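Print this page
E-mail this page

Posted July 30, 2023
By the linen desk, Wusbridge

Ticket: Checked towels coming off the folding table uneven
Site: Flekbridge rental units, linen room
Category: Linen / folding and shelving
Status: Closed

Original report

The white towels with the blue and grey check are not stacking right. We fold them in thirds and then in half, the same as the plain whites, and the pile leans after a short stack. When you look at the folded edge, one side is longer than the other. The stack then slides when somebody pulls one from the middle, and the whole shelf has to be redone.

The plain whites from the same wash are fine. The bath mats are fine. Only the checked towels do this. They came in with the April order from Tiedemann, and we have 99 of them on the shelf list for the two buildings.

We need to know if we are folding them wrong, if the dryer is pulling them out of shape, or if they should go back.

What was already tried before the ticket was opened

Lower stacks. This helps with the leaning but uses up a second shelf, and we don't have a second shelf to give it.

Folding on top of the dryer. Worse. The top of the dryer is slick and has a lip at the back, and the towel creeps toward you while you work.

Ironing. Two towels were ironed and folded. They looked better on the day and went back to the old shape after the next wash. Not practical for the full set in any case.

Turning every other towel so the thick side alternates. This makes a stack that stands up, but the front of the shelf looks messy, and the cleaners unfold them to check the size.

First reply from the desk

Please send the wash setting, the dryer setting and how long the towels sit in the basket before folding. Also tell us which edge you use to line up the first fold. On a checked cloth it is common for people to follow the printed or woven line on one towel and the hem on the next, and those two don't always agree.

Please don't trim loose threads near the corners until we have looked at this.

Answer from the site

Wash is warm, normal cycle. Dryer is medium heat until dry. They sit in the basket until the next load is finished, so anywhere up to an hour, sometimes longer on a changeover day. There is no rule for the edge. One of us uses the hem, one uses the stripes, and the weekend shift does whatever is quickest.

Checks made

Check 1. Measure the towels against each other

Took one checked towel that had been through the wash and one from the unopened pack. Laid the washed one on top of the new one, matched the left short edge and looked at the right. The washed towel was a little shorter in length, which is normal for cotton. The width was nearly the same. Turned the washed towel over and repeated. Same result.

Did this again with another pair from a different shelf. Same result. Shrinkage is even from towel to towel, so this is not a case of some towels being a different size than others.

Check 2. Fold a new towel the usual way

Folded one from the pack in thirds and then in half. It came out square enough to stack. It was also stiff, as new towels are, so this doesn't say much about how it will behave later.

Check 3. Fold a washed towel straight from the basket

Pulled a washed towel out of the basket after it had been sitting under the rest of the load. Folded it with no smoothing. The thirds came out uneven. One layer had a ripple in it that got folded in, and the ripple made that side thicker. This matches the problem in the report.

Check 4. Fold a washed towel after spreading it flat

Same towel, shaken out and spread on the table with the long edges side to side. Smoothed from the middle out to the corners with flat hands. Then folded. Much better. The two ends were close to even, and the towel lay flat under its own weight.

So most of the trouble is the ripple. The rest is in the edge, see the next check.

Check 5. Look at the edge against the stripes

For this one the towel has to be fully flat on a plain surface of one color. The old table cover at Flekbridge has a pattern of its own, and it is hard to tell where the towel stops. We changed it for a solid blue cloth. Against the blue, the lower edge of a checked towel is easy to read. The stripes run the full width from left to right, and the edge below them is slightly uneven, with a gentle curve near the two bottom corners. The corners are a little rounded and soft too, so there isn't a sharp point to match when you bring one corner over to another.

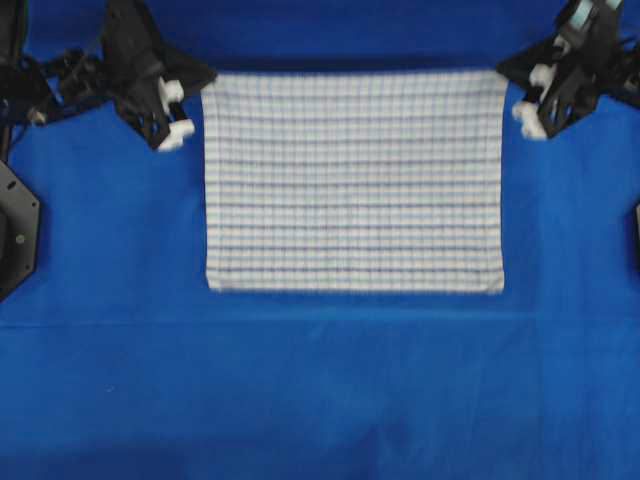
Check 6. Fold by the hem, then fold by the stripe

Two towels, both spread flat first. The first was folded by bringing hem to hem. Because the hem curves near the corners, the fold line ended up slightly slanted, and the slant doubled with the next fold. The second was folded by picking one of the darker stripes and keeping it parallel to itself as the layer came over. The hem was off by a small amount at one corner, but the fold line was straight, and the finished towel was square.

Repeated with the two methods swapped between the towels, in case one towel was just better than the other. The stripe method was straighter both times.

Check 7. Stack test

Folded a short stack by the stripe method and a matching stack by the hem method. Set both on the shelf with the folded edge to the front. The hem stack leaned to the left. The stripe stack stood straight, and a towel could be pulled from the middle without taking its neighbors along.

Left both stacks on the shelf overnight. No change in the stripe stack. The hem stack had settled further to the left.

Cause

Two things together. The towels are being folded with ripples from the basket, and the first fold is being lined up on an edge that isn't straight. Each one is small. By the time a towel has been folded three times and put on top of others with the same fault, it shows.

The plain whites hide both problems. They are thicker, they have a stiffer hem, and with no pattern on them a slanted fold is hard to see.

The dryer is not the cause. Running it hotter will shrink the towels more and will not straighten the hem. Leave it on medium.

Fix

1. Take the checked towels out of the dryer as soon as the load ends. If the table isn't free, lay them over the rail at full length. Don't leave them under the sheets.

2. Keep the blue cloth on the folding table. Pull it tight and clip it under the table edge on both sides. A fold in the cloth will show up in the towel on top of it.

3. Shake the towel once by the two corners of a short side and lay it down with the long edges running left to right.

4. Smooth from the middle out. Use flat hands. Don't tug on the corners; they are soft and will stretch out of line.

5. Pick a dark stripe and fold by that. Bring the bottom third up and keep the stripe on the moving layer level with the stripes on the layer below. Ignore the hem if it doesn't agree.

6. Bring the top third down the same way.

7. Fold in half from left to right. The vertical lines are thin and pale, so get close enough to see them, or just match the folded ends.

8. Stack with the folded edge to the front. Keep the checked towels on their own shelf and don't mix them with the plain whites.

Follow-up from the site

Used the new steps for a full changeover. Stacks are straight. It takes a little longer per towel, mostly the smoothing. The weekend shift asked if they could skip step 3 when the towels come straight out of the dryer. We told them to do it anyway.

One more question. A few towels still come out with one corner sticking out past the rest after the last fold. Is that a fault?

Reply from the desk

No, that is the rounded corner on one layer sitting next to a slightly fuller corner on another. Tuck it under with a finger and put that side to the back of the shelf. If the corner sticks out more than the width of one of the small squares in the check, open the towel and start over, and it will usually be a missed ripple.

If a towel has a hem that is coming undone, or a stripe that runs off at an angle even when the towel is flat, set it aside and put it on the return sheet. We haven't seen one with an angled stripe so far.

Second follow-up from the site

Went through the shelf over the next few changeovers. Five towels set aside for loose hems. None with a crooked stripe. The loose hems were all on short sides.

Also, the blue cloth picks up white lint and has to be wiped down between loads. A damp sponge works. A dry brush moves the lint around and puts it back on the towels.

Reply from the desk

Noted. The five are approved for return to Tiedemann, please bag them separately and write "hem" on the bag. Replacements will come from the Wusbridge shelf.

Agreed on the sponge. Let the cloth dry before you put towels on it. A second blue cloth has been added to your next delivery so one can be in the wash.

Notes for other sites

The Felanent units use the same checked towels but fold them in quarters for the narrow shelves. The same steps apply. Lay flat, smooth from the middle, fold by a dark stripe. For quarters, make the first fold along the length and check the stripes before making the second. If they are off after the first fold, the second one will not fix it.

Sites with plain whites only don't need to change anything.

The shelf card for the linen room has been updated with steps 1 through 8. Take down the old card, which still says to line up the hems.

Closed by the linen desk. Reopen this ticket if the stacks start leaning again, and say which shelf.

Print this page
E-mail this page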